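Table-clearing fault in the Tosside simulator: frequently asked questions

Last updated 18 August 2021 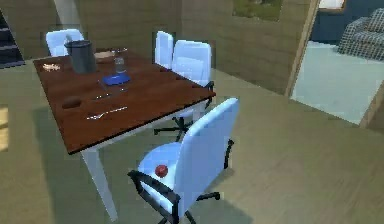 We get the same handful of questions about the fault every week, mostly from people who read the supplier's summary and came away thinking it was fixed. I don't think it is.

What went wrong?

The clearing program reported a finished job when it wasn't one. We ran 400 simulated clears of the dining room. The log marked 385 as complete. When Gerardo Soriano went back through the saved end states, 12 of those "complete" runs still had something left on a chair.

Is 12 really a lot?

For a program that is meant to know when it's done, yes. A missed fork is a nuisance. A robot that tells you the room is clear when there's a ball on a swivel chair is a different kind of problem, as the next job in line trusts that report.

Why chairs?

Mägi, who wrote the planner, say the search area was drawn around the tabletop and the floor, and seats fell between the two. That explains some of it. It doesn't explain why the same red ball was picked up in other runs with the same chair in the same spot.

Didn't the update fix it?

The update added seats to the search area. Nornholm's release note calls the matter closed on the strength of 100 clean runs. All of those used fixed chairs. None used the office chair, the one we complained about. We've asked for the test to be repeated and are still waiting.

Was anyone hurt?

No. Every run was in simulation and no real arm was moving.

Then why the fuss?

The Jilberg trial is supposed to use the same planner in a real kitchen, with people sitting down. I'd like to know what it does with a chair that rolls before someone is in it.

Can I keep using the simulator?

Yes, but don't rely on the "complete" flag. Check the end state yourself, seats included, and keep the log if the two disagree.

Will the score table be corrected?

Ours has been. The supplier's still shows the old figure.

Where do I send a bad run?

To Gerardo, with the scene file and the full log. Screenshots alone aren't enough to replay it.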